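Home | Interviews | Archive | About

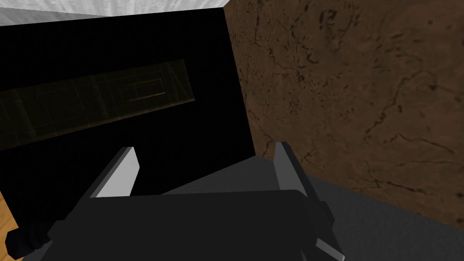 Dörte Engelhardt collects practice runs for Plenora, a learning system made by Griselen. Most are driven by hand inside simulated homes. In a typical one the gripper is held open in front of a big black appliance, next to a brown marble wall. "Dark surfaces are hard to judge," she says. She started in June and now has over 37 rooms.

A run lasts 20 seconds. She keeps the bad ones too, with a label. 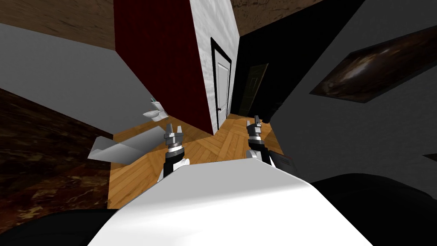

According to Lucero, a made-up room is no use unless the layout is odd enough to trip up the driver. Engelhardt agrees, mostly.

"I'd still take more drivers before more rooms," she says. There are two now, and they have

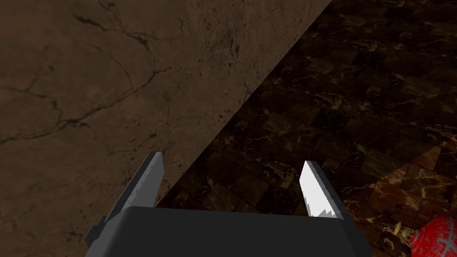

different habits. One goes in fast and corrects late. "The model picks up both," she says.

Comments (2)

Mollura: Are the failed runs weighted the same?

tk: Would like to read more on the labels.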